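9/12/22, workshop notebook, dye bench

Okay, back on the madder! I've been putting off writing this up because the last batch came out such a sad brick color, and I wanted one decent result before I put pen to paper. Got one today. Sort of.

Matvii Yurchenko left me a bag of chopped root from the Kada plot (the bed we dug over in March, the one by the fence that floods) and it smells so much better than the store stuff, kind of like cedar and wet dirt. I ground half of it and left half in chunks, because I still can't decide whether grinding is worth cleaning the mill afterward. Jury's out. The ground half gave up color faster, but I was picking bits out of the wool forever.

Recipe, so I don't lose it again: 80 g ground root, soaked overnight in tap water, first soak poured off (that's the yellow-brown stuff, nobody wants it). Then 2000 ml fresh water and a pinch of chalk. Brought it up slowly and kept it under a simmer. Last time I let it boil while I was on the phone with Erkach about the late skeins, and that's where the brick came from, I'm pretty sure. Wool was mordanted with 12 percent alum by weight, no cream of tartar, I ran out.

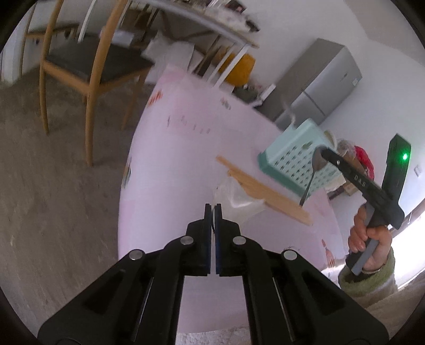
Table with the pink and lavender cover on.

Took the first skein out after an hour and it was a nice warm coral. Second one stayed in until the pot cooled and it's a proper red, a little on the orange side but I'm not complaining! Third went into the leftover bath and came out salmon. I like that one best, of course, and it's the one I could never repeat on purpose.

Rinse notes: the Clasosine wool soap is fine if you go easy. I used too much on the coral skein and had to rinse it 8 times before the suds quit. Half a capful next time. HALF.

Still to do: light test. I want to wrap a card with all three reds, cover half with foil and tape it in the south window until I remember it exists. Chiriac wants a swatch of the deep one for the shawl order, so cut that before I wind anything. Matvii, if you're reading this, please don't dump the chunk jar on the bottom shelf, it's not garbage, it's soaking. Also we need alum, cream of tartar and a new strainer. The old one has a hole in it you could fit a thumb through.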